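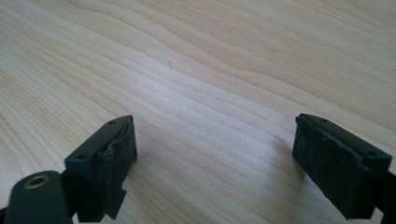

Open Day at the Drenex Handling Laboratory: Picture Gallery

May 19, 2024
By the Drenex Public Programs Office

Drenex opened its handling laboratory to the public for its annual open day. Guests were received at the Domow entrance and taken through the laboratory in small groups, with 24 places in each group. In all, 710 visitors signed the register over the course of the day. The laboratory thanks its partner, the Rirkarus technical school, for lending tables and display boards, and for the help of its students at the welcome desk.

The gallery opens at the Boiko station, where the laboratory studies how small household items can be picked up, turned and set down again by a hand-held gripper tool.

The gripper over the table. Two black fingers stand open above pale, wavy-grained wood, their padded faces turned toward each other. The brass-colored ring at the lower left is the one bright piece of metal on the tool.

The pads. Dark, soft padding covers the inner side of both fingers. The edge of the left pad is worn and frayed. The laboratory keeps a log of pad changes for each tool, and visitors were invited to look through the current volume.

About the Boiko station

The Boiko station was the longest stop on the tour. Staff began by explaining the difference between a tool that is guided by a person and an arm that is driven by a motor. With a hand-held gripper, the operator supplies the reach and the judgment, while the fingers meet the object in the same way that they would on a machine. The movements recorded in this manner are later used to teach an arm to carry out the same task.

Each group then watched two exercises. In the first, an operator picked up a wooden block and placed it on a marked square. In the second, the operator lifted a folded cloth by one corner and laid it over a rail. Staff repeated the second exercise on request, and it drew the greater number of questions. Many guests wished to know how firmly the fingers press and how an operator learns to judge the distance to the table.

Guests aged twelve and over were able to try the tool for themselves under supervision. Younger children were offered a simpler pair of tongs and a tray of blocks at the neighboring table. The laboratory asks that a parent or guardian stay with children at all times, and it is grateful to the families who observed this rule.

Other stops on the tour

The tour continued to the repair bench, where worn parts are removed and new ones fitted, and then to the records room. A wall chart in the records room showed the progress of the present series, for which the laboratory has set a goal of 1,000 completed exercises. The tour ended in the Rirkarus hall with a short talk and time for questions.

Notes for visitors

The next public visit will be held in July. Places are free of charge but must be reserved through the Public Programs Office. School groups are asked to name a lead teacher when they apply and to state whether any member of the group needs step-free access. The Domow entrance is level with the street, and the elevator to the upper floor is beside the coat room.

Bags and coats may not be taken to the Boiko station. Personal photography is permitted in the hall and at the repair bench. Requests to reprint material from this gallery should be sent to the Public Programs Office in writing, with the name of the publication and the intended date of issue.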